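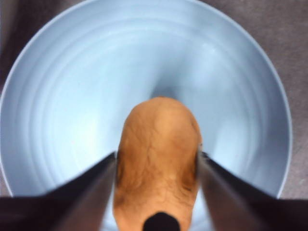
# Stirport-Reisenotizen

Hallo und willkommen in meinem Datensatz! Ich sammle hier, was ich über mehrere Reisen hinweg in Stirport und Umgebung aufgeschrieben habe: Unterkünfte, Fährverbindungen, Märkte, Garküchen, Wanderwege und leider auch ziemlich viel Gemecker über Busse. Angefangen hat das als Textdatei auf dem Handy, dann wurde eine Tabelle daraus, und irgendwann haben mich so viele Leute nach der Tabelle gefragt, dass ich sie lieber ordentlich hierher gestellt habe.

Stand jetzt sind es 562 Einträge. Die meisten stammen aus der Stadt selbst, der Rest verteilt sich auf Zikport (die Hafenstadt gegenüber) und die Dörfer an der Strecke nach Gercombe.

## Für wen das was ist

Für alle, die ohne Reisegruppe unterwegs sind und gern vorher wissen, worauf sie sich einlassen. Stirport hat mich beim ersten Besuch komplett überfordert. Ich stand mit Rucksack am Fähranleger, habe kein Schild verstanden und bin in den falschen Bus gestiegen, und der fuhr dann auch noch bis zur Endstation durch. Am zweiten Tag wollte ich umbuchen. Am fünften wollte ich nicht mehr weg! Wer Strandliege und Buffet sucht, wird mit meinen Notizen wenig anfangen können, dazu habe ich nämlich fast nichts aufgeschrieben.

## Was drin ist

Es gibt 3 Dateien:

- `orte.csv` — alle Einträge, eine Zeile pro Ort
- `strecken.csv` — Verbindungen mit Bus, Fähre oder zu Fuß
- `notizen.md` — die langen Texte, die in keine Spalte gepasst haben

Die Spalten in `orte.csv`:

| Spalte | Inhalt |
|---|---|
| `id` | laufende Nummer, wird nie neu vergeben |
| `name` | Name in lateinischer Umschrift, so wie ich ihn gehört habe |
| `gebiet` | `stirport`, `zikport` oder `gercombe` |
| `art` | Kategorie, siehe unten |
| `wertung` | 1 bis 6, wie Schulnoten |
| `bemerkung` | Freitext, manchmal lang, manchmal nur „nie wieder“ |

Bei `art` gibt es 6 Kategorien: `schlafen`, `essen`, `markt`, `weg`, `amt` und `sonstiges`. Unter `amt` fällt alles mit Stempel, Formular oder Warteschlange. In `sonstiges` liegt unter anderem ein Friseur, den ich jedem ans Herz lege, und ein Uhrmacher, bei dem ich eigentlich nur nach dem Weg fragen wollte.
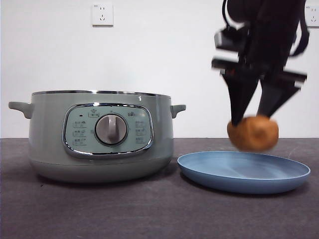
Noch ein Wort zur Wertung, da kommen nämlich die meisten Rückfragen: Die Note sagt, ob ich wieder hingehen würde, und sonst gar nichts. Eine Pension mit durchgelegener Matratze kann bei mir eine 2 haben, wenn die Wirtin mir morgens den Fährplan erklärt hat und ich auf dem Dach Wäsche aufhängen durfte. Umgekehrt steht ein ziemlich schickes Hotel in Zikport auf 5, dort hat man mich drei Mal an der Rezeption weggeschickt. Wer nach Komfort filtern will, muss in die Bemerkungen schauen, tut mir leid.

## Wie die Daten entstanden sind

Alles von mir selbst besucht und selbst notiert, meistens am gleichen Abend. Preise habe ich anfangs mitgeschrieben und dann wieder rausgeworfen, die waren nach einer Saison schon falsch. Öffnungszeiten stehen nur da, wo sie an der Tür hingen, und selbst dann würde ich mich nicht drauf verlassen. Über Mittag ist in den Dörfern sowieso oft zu.

Die Umschrift der Namen ist ein wunder Punkt. Ich habe nach Gehör geschrieben, und mein Gehör war je nach Müdigkeit unterschiedlich gut. Dasselbe Teehaus stand zeitweise unter zwei Namen in der Tabelle. Die Dubletten, die ich gefunden habe, sind zusammengeführt, die alte `id` steht dann in der Bemerkung. Wenn ihr noch eine entdeckt — immer her damit!

## Die Strecken

`strecken.csv` ist die Datei, die ich selbst am häufigsten benutze. Start, Ziel, Verkehrsmittel, Dauer in Minuten und eine Spalte `nerven`, in der ich festgehalten habe, wie anstrengend es war. Die Fähre zwischen Stirport und Zikport ist herrlich, vor allem die frühe um 6 Uhr, wenn die Händler mit ihren Körben an Bord gehen und man noch einen Platz an der Reling bekommt. Der Bus nach Gercombe ist das Gegenteil davon. 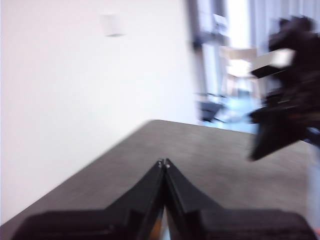
Beim Bus gilt: hinten einsteigen, Kleingeld passend, und nicht auf die Ansage warten. Der Fahrer hält, wenn jemand laut genug ruft. Ich habe mir angewöhnt, den Namen der Haltestelle auf einen Zettel zu schreiben und ihn der Person neben mir zu zeigen. Das klappt erstaunlich gut, und zwei meiner besten Essenstipps habe ich so bekommen. Im Juli fährt der Nachmittagsbus übrigens nicht, steht aber trotzdem im Aushang.

## Laden

```python
import pandas as pd

orte = pd.read_csv("orte.csv", sep=";", encoding="utf-8")
essen = orte[(orte["art"] == "essen") & (orte["wertung"] <= 2)]
```

Trennzeichen ist das Semikolon, in den Bemerkungen sind haufenweise Kommas. Wer die Datei direkt in einer Tabellenkalkulation öffnet, sollte beim Import auf die Kodierung achten, sonst sind die Umlaute hin.

## Bekannte Macken

- Gercombe ist dünn abgedeckt. Ich war dort immer nur kurz und einmal davon mit Fieber im Bett.
- Die Koordinaten fehlen komplett. Ich wollte sie nachtragen, bin aber ehrlich gesagt zu faul.
- Vegetarisches ist nicht extra markiert. Sucht in der Bemerkung nach „ohne Fleisch“.
- Einige Wege sind nach Regen nicht begehbar, und das steht nicht überall dabei.
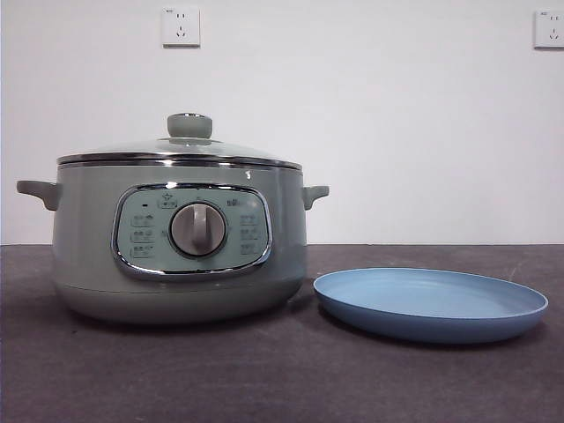

*Multikocher mit Glasdeckel, daneben ein flacher hellblauer Teller.*

## Mitmachen

Korrekturen gern als Issue, am liebsten mit der `id` und einem Satz dazu, wann ihr ungefähr dort wart. Neue Orte nehme ich nur auf, wenn ich selbst hinfahren kann, sonst passt die Wertung nicht mehr zusammen. Vorschläge landen auf meiner Liste für die nächste Reise, und die wird schon wieder bedenklich lang.

## Lizenz und Kontakt

CC BY 4.0, als Quelle reicht „Stirport-Reisenotizen, Murthy“. Schreibt mir am besten über die Issues. Unterwegs antworte ich manchmal erst nach Wochen, in Gercombe gibt es nur am Bushäuschen Empfang.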